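Cable snag (robotic manipulation)

In robotic manipulation, a cable snag is a fault in which a hanging, trailing or loosely laid cable catches on a gripper, wrist or arm and restrains its motion. It is classed as an entanglement fault. The term covers both the machine's own wiring and unrelated cables in the workspace, such as lamp cords, chargers and power strips. Snags are mostly reported from work in homes, offices and other rooms that were not laid out for a robot, where cables cross floors and walls at irregular heights.

Mechanism

A snag begins when a cable enters a gap that later closes or narrows. The usual gaps are the opening between the fingers, the space between a finger and the gripper body, and the joint behind the wrist. If the cable is slack, the first few centimeters of travel produce no measurable load. Force rises once the slack is used up, and it rises fast if the arm is moving at full speed. The cable may then slide free, pull its connector, drag the equipment at its far end, or stop the arm.

Thin dark cables are a recognized problem for detection. They occupy few pixels, leave gaps in depth maps, and blur during fast wrist motion. Against a plain wall a single cable may still be traced over much of its length.

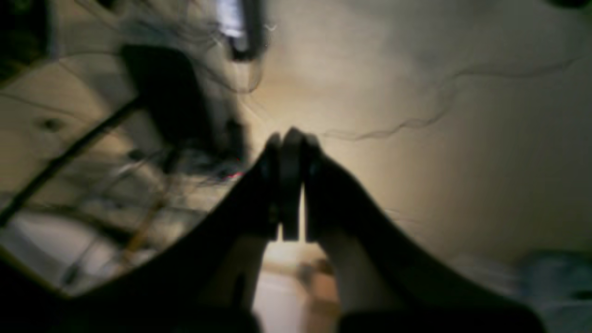
Closed gripper fingers with a thin cable crossing the wall behind them.

A closed gripper is less likely to take in a cable than an open one, but it can still pass under a loop and lift it. In the classification proposed by Paraschiva Anghel, this is a type B snag (hooking), as distinct from type A (pinching) and type C (wrapping). Type C is the least common and takes the longest to clear, as the wrist must be turned back through the same angle in the opposite direction.

Dense cabling

The risk changes where many cables hang together. The strands overlap, the nearest one cannot be reliably separated from those behind it, and a planner that treats the bundle as a solid body will often mark the whole area as blocked. Operators then tend to override the limit, and a large share of recorded snags follow such an override. Long, slender objects add to the problem. A rod or stick held upright extends beyond the fingertips and can catch a strand that the gripper itself would have cleared.
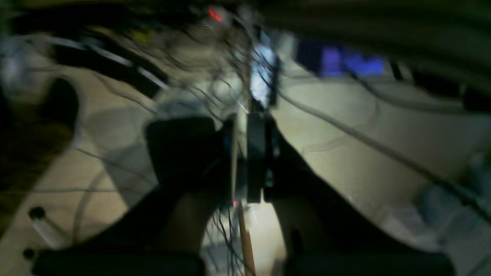

Gripper with a thin wooden stick at the gap between its fingers, near a tangle of black cables.

The Brullell log

The best documented set of cases is the Brullell log, compiled by Oskari Kuusisto and Ileana Sârbu. It covers 524 stopped runs, of which 200 were attributed to cables. In 24 of these the cable or its connector was damaged. No injuries were recorded. The log was kept by hand until December, when entries were moved to the Climumon fault tracker, and the two parts use different codes for the same events. Code 7 in the handwritten part includes both pinching and hooking.

Despina Vlad questioned the attribution on the ground that a stop was entered as a cable fault whenever a cable was found touching the arm, whether or not it had caused the stop. A revised edition, dated 6 Oct 2025, keeps the original totals and adds a column for uncertain cause.

Related faults

Soft goods can produce similar symptoms. Fabric gathered between the jaws may reach the lower part of the fingers, well behind the tips, where pads and tactile sensors give no reading. A fold drawn into the mechanism raises motor current in much the same way as a pinched cable. Patterned rugs make the edge of a held item harder to segment, though a pale item on a strongly colored rug is usually separable.

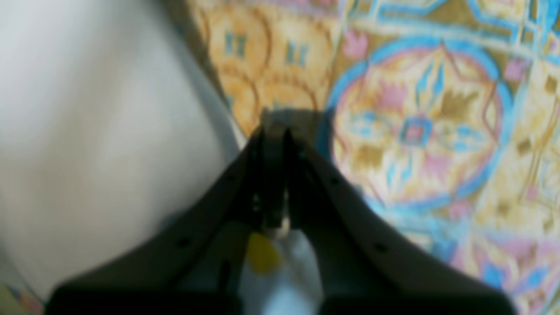

Soft white item with a yellow patch, held low between the fingers over a patterned floor covering.

Prevention and recovery

Common measures are tying back cables within reach of the arm, sleeving the robot's own wiring, and reducing speed near known cable runs. The Flakosum controller applies a current threshold of 700 mA per finger, above which the gripper stops and holds position. Crisanto Dimaculangan has argued that holding is the wrong response to type B snags, where the cable remains under tension, and that the arm should back off along its last path.

Automatic opening of the fingers is not advised while an object is held above a person or a hard surface. For manual clearing, the arm is first put in a safe stopped state and the tension taken off the cable by hand. The Bogdan procedure also calls for the far end of the cable to be unplugged before the fingers are opened.

See also

Cable management
Collision detection
Entanglement hazard
Protective stop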